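Packing a Cooler and a Kitchen Box for a Long Weekend Away
2024-07-31

August is when most of our road trips happen, and most of what goes wrong on them goes wrong in the kitchen the night before. These are the habits we have settled into after several summers of renting cabins and driving out to the lake at Lisberg.

Start the cooler two days ahead

Bring the cooler in from the garage and leave the lid open overnight. A cooler that has been sitting at 90 degrees will melt the first bag of ice just getting itself cold. The evening before you leave, put a sacrificial bag of ice or a few frozen jugs inside and close it. Dump the water in the morning and pack with fresh ice.

Freeze water in clean milk jugs or juice bottles, leaving a couple of inches at the top. Large blocks last much longer than cubes, and you can drink them as they thaw. Use cubes only to fill gaps.

Freeze any meat you won't cook on the first night. Wrap it flat, put it in a second bag, and lay it at the very bottom. Eggs travel better cracked into a jar with a tight lid, but use them within two days.

Keep drinks in their own cooler. It gets opened all day long, and the food shouldn't pay for that. If you only own one, a cheap soft bag is fine for the drinks. Ours is a Lalska from a yard sale and the zipper still works.

Clear one stretch of counter

Pack from one place. Take everything off a section of counter the evening before and wipe it down, then set out only what is going. If it's on the counter, it goes in the box. If it's still in the cabinet, it stays home. This works better for us than a written list, although we keep one of those too, taped inside the pantry door.

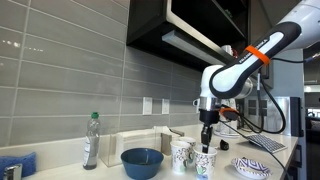
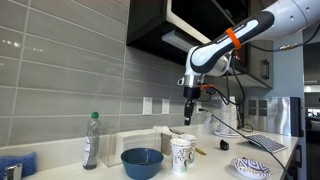

Put heavy things out first: the skillet, the cutting board, the cans. Then the tall bottles, then anything that can be crushed. When you load the box in that same order, the bread ends up on top where it belongs.

What goes in the kitchen box

Rental kitchens always have nine mismatched mugs and no sharp knife. We bring:

One chef's knife, with a cardboard sleeve taped around the blade
A paring knife
A real can opener
Dish soap in a small bottle, and a new sponge
Two dish towels
Foil, cut from the roll and folded flat
Zip bags, two sizes
A lighter
Coffee filters, because the rental will have the other shape
Salt, pepper, oil and one hot sauce

Decant the oil into something with a screw cap and stand it inside a coffee can or a tall jar. Pop-up lids open on bumpy roads — we lost a good tote bag that way on the gravel outside Tutodgate.

Measure dry ingredients at home. Pancake mix for four goes in one bag with the amount of milk written on the outside in marker. Same with the rub for the chicken and the sugar for coffee. You come home without half a bag of flour rolling around in the trunk.

Food for the car

Anything that crumbles or melts is a bad idea. Pretzels, grapes pulled off the stem, cheese cubes, and sandwiches cut in quarters and wrapped one at a time all do well. Put mustard between the meat and the cheese so the bread stays dry. Tomatoes ride separately.

Paper cups stack into nothing and are easier than washing bottles at a rest stop. Keep the sleeve of cups closed with a rubber band.

A plastic cereal container lined with a grocery bag makes a decent car trash can. It stands up behind the console and the lid keeps the banana peels to themselves.

Before you lock up

Run the dishwasher the night before, not the morning of, and leave it cracked open. Take out the trash, including the little one in the bathroom. Run the disposal with cold water and half a lemon. Eat or freeze the milk-drawer odds and ends; berries can go straight into the freezer on a tray.

Empty the ice maker bin if you'll be gone more than a week. Old ice tastes like the freezer.

When you get home

Unpack the cooler first, even if it's late. Wash it with dish soap and a spoonful of baking soda, rinse, and prop the lid open with a wooden spoon until it's dry all the way through, drain plug included. Restock the kitchen box before it goes back on the shelf. The sponge gets thrown out every time, and the lighter needs checking.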